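Old Desktop Towers, Opened – Gallery

2025-03-11

Welcome to the gallery page of our small repair circle in Brerkelgate. We like the old office computers, because everything inside them is big enough to see and to understand. Please look slowly, there are many details which the outside of the box does not show. 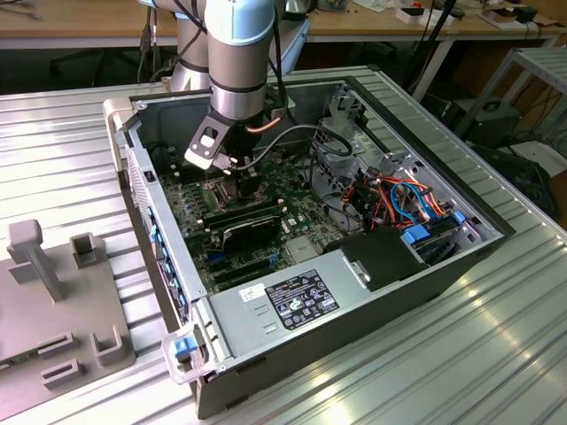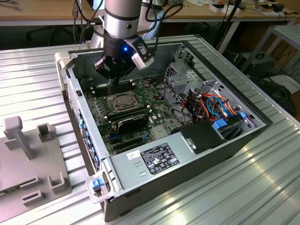 Open tower lying on its side, with the green motherboard and the colored cables, in both pictures.

Some notes to the pictures

The cables. Orange, red, yellow, blue and black, all together near the drives. I like this part the most, although it is the part which takes the most patience. When I closed my first computer, back in 2000, I caught one cable under the side panel and had to start again.

The socket. In the second picture the place for the processor is empty, and you can see the metal frame and the lever. Never touch the inside of the socket with your fingers.

The expansion card. It is black and sits in its slot on the board. In the second picture it has a small white label on the edge.

The power supply. It is the large silver box in the second picture, with a black label and also a small white sticker with handwriting. We do not open power supplies in our circle – please do not do it at home either.

More galleries

Keyboards from the Clorkerlow school sale (20 pictures)
Inside the Akura printer (11 pictures)
Radios of Mr. Tzanetos, September

Text by Bleddyn Mathias. If you find a mistake in my notes, please write to me and I will correct it.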